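About Limsakul

Home / About us / The Gretlow cell

Limsakul is a small robot service shop. Two owners, five technicians, one long room with carpet tiles and not enough power outlets. We set up, look after and repair two-armed machines with fingered hands. That's the whole business. We don't build robots and we don't sell them.

Quyên Doãn started it, Khoa Doãn joined in the second February. Quyên does hands and wiring. Khoa does mounts, calibration and the phone. If you ring before lunch you'll get Khoa.

The machine we get asked about most is the one in our grocery cell. We call the cell Gretlow, after the street our first shop was on. It's a produce display, a basket and a robot with two arms, and it's where we try out every repair method before we use it on a customer's machine. Vegetables are a good test. Beans tangle, tomatoes bruise, peppers are slippery and never the same shape twice. A hand that's a hair out of adjustment will get away with lifting a box all day and then make a mess of a chili.

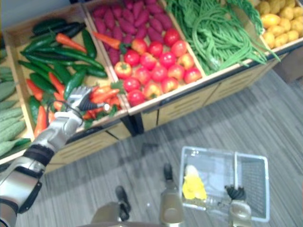

One hand over the peppers, the other holding the basket. Gretlow cell.

How we set it up

Base first. Carpet has give in it, so we check level at the base, then again with both arms stretched forward, then again next morning. Mark the base position with tape. Someone will bump it.

Arms next. Each one gets homed on its own with the other parked. Then both together, slow, nothing in the hands. Watch the cable along the forearm through the full reach. It needs a loop big enough to follow the wrist but not so big it drags through the tomatoes. We re-tie ours more often than we'd like to admit.

Then the display. Crate height goes into the Plarus file (Plarus is our own setup software, Khoa wrote it, the menus are a bit odd). Basket grip goes in last, becuase it depends on everything else. The basket arm does less moving and more holding, so that's the wrist we check for heat.

Full setup from bare floor takes us nearly 8 hours. Moving the stand and starting over takes two, if the tape is still down.

Looking after the hands

Hands are most of our work. Fingers touch everything, so fingers wear first. Our routine, same for our machine and yours:

Power off, brakes on, wait for the arm to settle before you reach in.
Wipe the fingertips. Damp cloth, no solvent.
Look at each joint housing from the front and from the side. Grit likes the hinge.
Open and close each finger by itself, slowly. Listen.
Check sleeves and covers for bunching. Cloth that creeps down over a finger will hold it back and the motor will keep pushing.
Run a close on nothing, then a close on something soft.

Write it down. Every time, even when it's all fine. Specially when it's all fine.

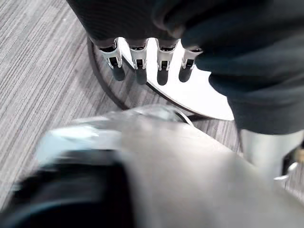 2 min read

When a hand does need repair we take it off at the wrist and do it on the bench, not hanging in the air. Connectors get photographed before they're pulled. A finger that sits shorter than its neighbours after homing gets re-homed once. If it comes back short a second time we open the hand. Usually tendon slack or a worn stop, now and then a bad sensor. We keep spares for both sides and label them, left and right parts look close enough to fool you at the end of the day.

Our spares shelf is called Lemidska, long story, ask Quyên. If a parts invoice says "ex Lemidska" it means we had it here and didn't have to order it in.

After any hand repair the machine goes back in the grocery cell and we run it with the basket off to the side first. Pick, hold, put back. Then with the basket. We don't sign a hand off on bench numbers alone, we've been caught that way. Also a floor check before each run, anything dropped gets picked up before the arms move. 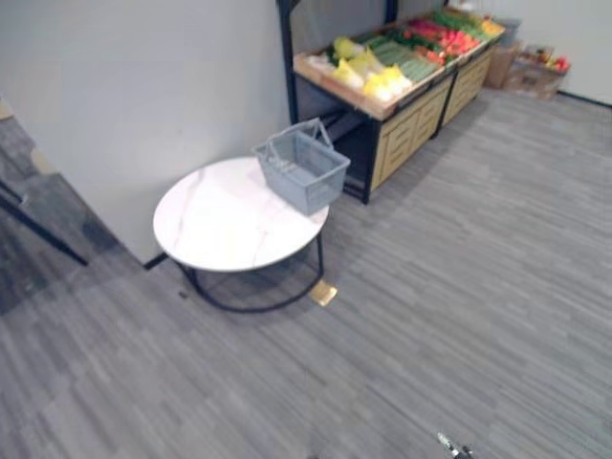
How often should a two-armed robot be recalibrated?
After every move, every hand repair and any hard knock. If none of those happen, we'd still do it each February and whenever the grip starts landing off centre.

Working with us

Send the model, what it's doing wrong and what it was doing just before. A short video helps more than a long email. We'll tell you if it's something you can fix yourself, plenty of it is. On-site visits are by booking, bench repairs can be dropped off any weekday till 5. Please bring the hand in a padded box and please leave the screws in a bag, labeled if you can manage it.

Page last updated 5/15/19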